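Vestari two-arm handling kit: evaluation report, second period
Prepared for the Narlow equipment fund by Rosaura Londoño

Work this period covered installation of the kit's control software, arm calibration and the start of the household handling trials. The supplier, Cakov, delivered the revised gripper firmware in October, and all later runs use that version.

The trial plan calls for 400 runs with soft goods and food items and 400 with small rigid objects. Both sets are carried out on the same pair of tables, with the kitchen items at the back and the working area at the front. Calibration is repeated each Wednesday before the first run.

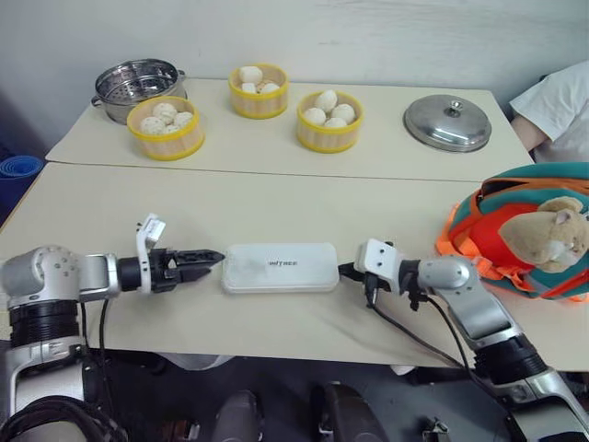

Logging has been continuous since the firmware change. The store now holds 3425 records, of which 2359 have been checked and labelled. Lumturie Pavlović is responsible for the remainder and expects to finish within the next period.

Two points are open with the supplier. The manual gives no payload limit for the gripper when it is held horizontally, and the controller drops its saved tool offsets after a cold restart. Cakov has acknowledged the second fault. A written answer on the first is outstanding.

Spending is within the approved budget. We ask for the loan of the kit to be extended by one period so that the rigid-object set can be completed before a decision on purchase.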